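Waschtag mit grünem Tuch 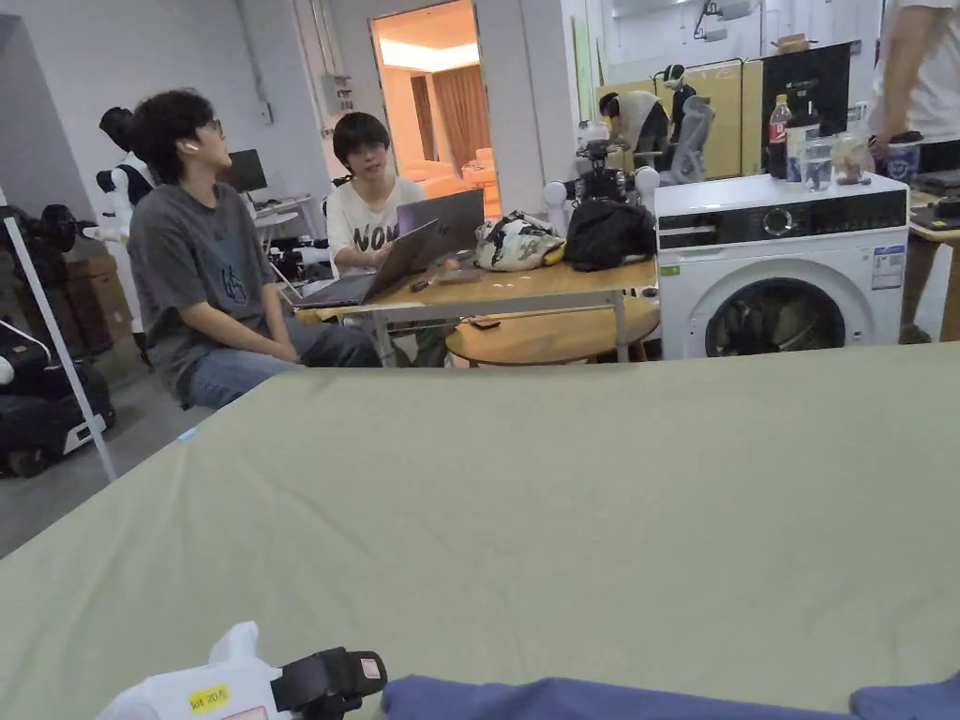
Kategorie: Haushalt & Wäsche

Das große salbeigrüne Tuch habe ich im Dezember gekauft, zusammen mit 300 Gramm Waschmittelpulver von Custell, das seitdem im Schrank steht. Gewaschen habe ich es bisher zweimal, beide Male bei 30 Grad. Es liegt danach am liebsten flach, über die Leine gehängt bekommt es in der Mitte einen Knick, den ich nicht mehr herausbügeln kann.

Zum Zusammenlegen breite ich es ganz aus und streiche es mit der flachen Hand von der Mitte nach außen. Dann die kurzen Seiten zueinander, noch einmal, fertig. Der blaue Stoff kommt erst danach dran, der knittert sowieso.

Die Waschmaschine steht bei uns im selben Raum wie der Tisch. Das ist beim Schleudern laut, aber man vergisst die Wäsche nicht. Leider wird die Maschine dadurch zur Ablage: Colaflasche, Becher, ein Schraubglas – alles landet obendrauf. Margarida Meireles hat mir für solche Sachen ein schmales Wandregal von Wovar empfohlen, 20 Zentimeter tief. Ich habe noch nicht gebohrt.

Am Tisch sitzen meistens Leute mit Laptops, und wer dort sitzt, stellt seine Tasche gleich mit auf die Platte. Der runde Beistelltisch hat unten eine Ablage, die reicht fürs Kleinzeug.

Nächste Woche sind die Vorhänge dran.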